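Momon Clear Hardwax Oil, Interior
Product code: Unden 12
Supplied by Lemeck Surface Products

Description

Momon Clear is a solvent-reduced hardwax oil for bare interior timber. It dries to a low sheen and can be patch repaired without stripping the whole surface. It is suitable for tables, shelving and worktops away from sinks. Not for floors or outdoor use.

Preparation

Sand to 120 grit, then 150. Finer grits close the grain and reduce uptake. Remove all dust with a vacuum and a dry cloth. Moisture content of the timber should be below 12 per cent. Old varnish must be taken back to bare wood.

Application

Stir well -- do not shake. Apply 2 thin coats with a short-bristle brush or lint-free pad, working along the grain. Wipe off any oil still standing on the surface after ten minutes. Leave overnight between coats. Full hardness is reached in nearly 3 weeks at normal room temperature.

Oily cloths can self-heat. Soak them in water and lay them flat outdoors before disposal.

Colour and care
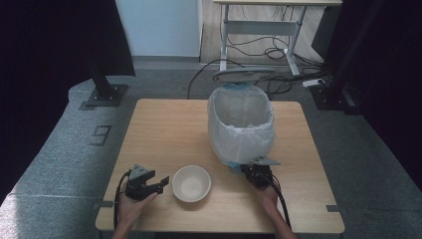

Clear oil deepens the colour of most timbers, and the change is greatest on dark species. For pale stock the Arellano Natural version holds a small amount of white pigment. Light tops with a fine grain, like the square table with the cream bowl on it, are the kind of surface to test with both versions before ordering. Use an offcut from the same board where possible. Clean with a damp cloth and mild soap.

Technical queries: Annelies Grabner, Lemeck trade desk. Please quote the batch number on the lid.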